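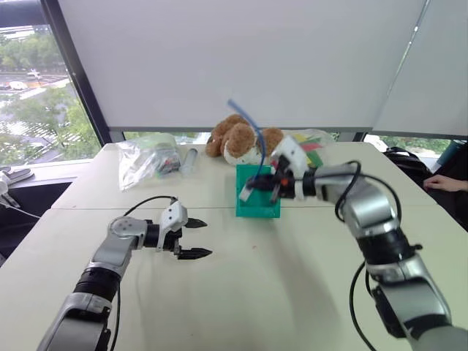

Two tables butted together: how to get rid of the step at the joint

Asked by Quentin Gilbert, Thursday, April 25, 2019
Category: Workshop and furniture

I have two identical tables set long edge to long edge so they act as one deep surface. Each is 2,000 mm long. I use them for laying out paper patterns and cutting card, so anything that slides over the joint needs to slide cleanly.

The problem is the joint. At the left end the tops are level as far as I can feel with a fingernail. At the right end the rear table is 2 mm higher than the front one, and the step fades out toward the middle. A steel rule pushed from front to back catches on it. The gap itself is narrow and fairly even, and I don't mind it.

What I have tried so far:

Turning the leveling feet. This fixes the right end and brings the step back at the left.
Swapping the tables front to back. The step moves but does not go away.
Masking tape over the joint. Fine for a week, then the edge lifts and collects dust.

The tables have to come apart a few times a year, so gluing is out. I would also like to avoid screwing into the tops from above. Is this a floor problem or a table problem, and is there a standard way to join two tops like this?

Accepted answer
Agathe Aubert

It is probably both, and you need to separate them before you fix anything.

Pull the tables apart and lay a long straightedge along the mating edge of each top. Look for light under it. If you see light in the middle, the top is bowed and no amount of foot adjustment will correct that. If both edges are straight, check each top for twist: place one straight batten across each end and sight from one to the other. If the battens are not parallel, the top is in wind. Four feet on an uneven floor will put twist into a lightly framed table very easily, and your description (level at one end, high at the other, the error moving when you turn a foot) fits twist better than bow.

Assuming the edges are straight, the order of work is as follows.

Level the front table by itself, both directions, on the spot where it will stand. Do not rely on the floor.

Bring the rear table up to it with its feet set slightly low all round.

Raise the rear table at the two joint-side corners until those corners are flush. Ignore its far edge for now.

Adjust the far feet until the top is level front to back, then recheck the joint. It will have moved a little. Go round again.

Once flush, join the tops from underneath. I use flat steel connecting plates, one 200 mm in from each end and one at the center, 3 in total. Screw them to one top only and let the other top rest on the projecting half, then close each with a small clamp. They come apart without tools. Check the top thickness before choosing screws.

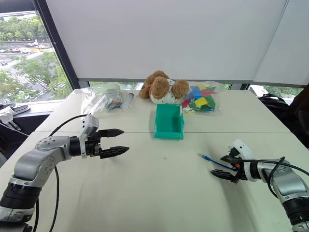 Rear and front tables pushed together, with the seam running across.

If the edges turn out to be bowed, the center plate and clamp will usually pull a small error flat. A large one needs a stiffener, such as a length of angle screwed along the underside of the worse top, close to the edge.

Comment from Quentin Gilbert: Edges are straight. Battens show twist in the rear table, in the direction you predicted. Will order plates.

Comment from Régis Courtois: Worth marking the floor at each foot once it is right. Otherwise you do the whole adjustment again after every move.

Answer
Séverine Gilbert (no relation)

Agree with the plates. A few points on the gap, which the other answer leaves alone.

A butt joint between two loose tables will always open and close slightly. Filling it with silicone or caulk is a mistake if you ever want to separate them — it tears out in lumps and leaves a film that paint and tape will not stick to. If dust or thin card going into the gap becomes a nuisance, put a strip of thin closed-cell foam on one edge, set just below the surface, and let the clamps compress it.

If you cut on the surface, put one cutting mat across the joint and keep blades off the joint itself. A knife running along a seam will follow it.

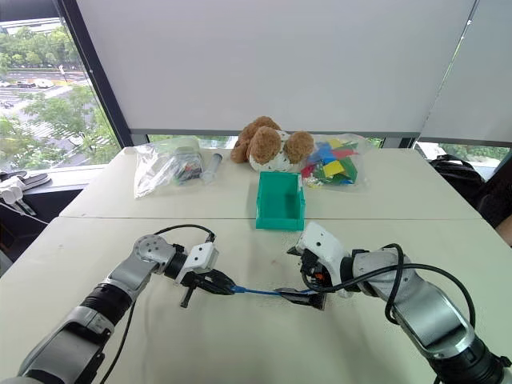
The seam crosses the tabletop almost horizontally, with the bags on the farther section.

Also check that the edges have the same profile. A square edge against a rounded one feels like a step even when the heights match.

Answer
Clémence Barbier

Folded cardboard under the short leg. Did mine in November and it is still ok

Comment from Agathe Aubert: Cardboard creeps under load. It will need refolding.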